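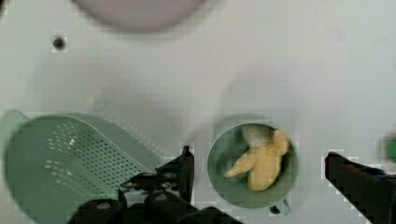
From: Zulmira Rocha
To: robotics-club list
Date: April 2, 2022
Subject: Re: Mug task and the plush thing

Hi all,

Long one, sorry, I've got a cup of tea and a free hour.

Saeed Kazemi wrote:

> Before we spend another session on the mug task I'd like us to agree
> what it is. I've been through the recordings from December and I found
> at least three versions of it. In one set the driver takes the toy out
> of the mug and leaves the mug where it is. In another the driver picks
> up the mug with the toy still inside and moves the whole lot into the
> colander. And then there are a bunch where someone tips the mug over
> and fishes the toy out afterward. They all have the same label.
>
> Also, can we please stop changing the starting layout in the middle of
> a batch? I know it's boring. I'm trying to train on this stuff.
>
> Last thing. Glória says the wrist view is enough and we could drop the
> side camera for the demo. I'm not convinced, but I'd like to hear from
> the people who drive the arm.
>
> Saeed

OK, so, I drive the arm (a lot!), and I'll own up to the tipping. That was me and Afonso, both of us, and we thought we were being clever. I'd completely forgotten they went in under the same label. I can go back through them and split them out, just tell me where you want them and what to call them. Please don't delete them though, I'd love to try them as a separate task someday.

On what the task is: my vote is toy out of the mug, toy into the colander, mug stays put. It's the one I'd want to watch if I were a parent walking past our table at the open house. Moving the whole mug is easier, I know, but it looks like clearing the dishes, and the plush is what makes people stop. It also gives us a really clear finish. Toy in colander, done, everybody can see it.

The hard part is the approach, and I don't think the folks who only see the training curves know how fussy it is. With the gripper wide open you can get a finger on either side of the mug, no trouble, and that's a lovely position for grabbing the mug. For the toy it's the wrong one. You have to back off, come up, close partway, and then go down inside the rim with not much room to spare. If you close too early you land on the rim. If you close too late you've hugged the mug and now you're doing the other task by accident (see above, sorry again). What's been working for me is going for whatever part of the toy sits highest and ignoring the rest of it. It's soft, so once you've pinched any bit of it the rest tends to follow.

And the handle! Can we please decide on the handle. When it points back toward the gripper I always feel like I'm about to snag it on the way down. Leonilde likes it that way and says it never bothers her. Fine, but then let's all do it her way, or let's turn it on purpose and write down that we did. I don't mind which. I just don't want to find out in the next batch that half of us had been quietly nudging it around with a sleeve before pressing record. (Me. I'm half of us.)

About the starting layout, Saeed's right and I'll stop grumbling. Colander on the left, mug to the right of it, toy in the mug. I'd still like a little variation in how the toy is sitting, though, or the poor thing is going to learn one pose and fall apart the minute a ten-year-old drops it in upside down. Which they will. Could we do 11 starts with the same layout and a different toy pose each time, then reset and go again? I'd find that much easier to keep track of than "mix it up a bit," which is what the sheet says now.

Wrist camera: I'm with Saeed, keep both. I love the wrist view for the last little stretch, because you can see exactly where the finger tips are compared to the rim. But the colander runs right out of the picture when I'm lined up on the mug, and some of it is behind the gripper. Then I lift and swing over and I'm mostly going on memory of where the thing was. A person can do that. I'm less sure about our model. Glória, if it's the cable you hate, I hate it too, and I'm happy to be the one who tapes it down. If it's the file sizes then that's between you and Saeed, and I'll stay out of it.

While I'm here, some questions from the Mondach folks, who are coming to the open house with their own arm and wanted to know how we're set up. They asked how many recordings we have. I told them 700 usable, going by Saeed's last count, and that the target is 2,000 before the summer break. They sounded impressed, so nobody tell them about the three versions. They also asked if they could try our task on their arm, and I said yes without checking with anyone. I hope that's OK? They'd need to find their own mug. Any mug that the plush fits into snugly would do, I'd think, but Saeed may have opinions about that.

The Hartley room is ours until 5 on session days from now on, which is earlier than we've been finishing. Last time I was still shutting down while the chess people were carrying boards in, and I felt terrible. So let's stop recording in good time and leave a bit for packing up. Leonilde has the key to the cabinet and would like it back in her hand at the end, she says, and I'm passing that along exactly as she said it to me.

Two things I need from people:

Afonso, can you send me your list of which runs you tipped? I've got mine written down in the back of my notebook, but I know you did a batch on your own after I went home.

Everyone who drives: have a go at the "highest bit of the toy" thing next session and tell me if it works for you or if I've only gotten used to my own bad habits. I'd like to write something on the sheet for the new members, and I'd rather it wasn't only my way of doing it.

Saeed, if you're OK with toy out, mug stays, I'll rewrite the sheet tonight and send it around. If you hate it, shout before then.

Zulmira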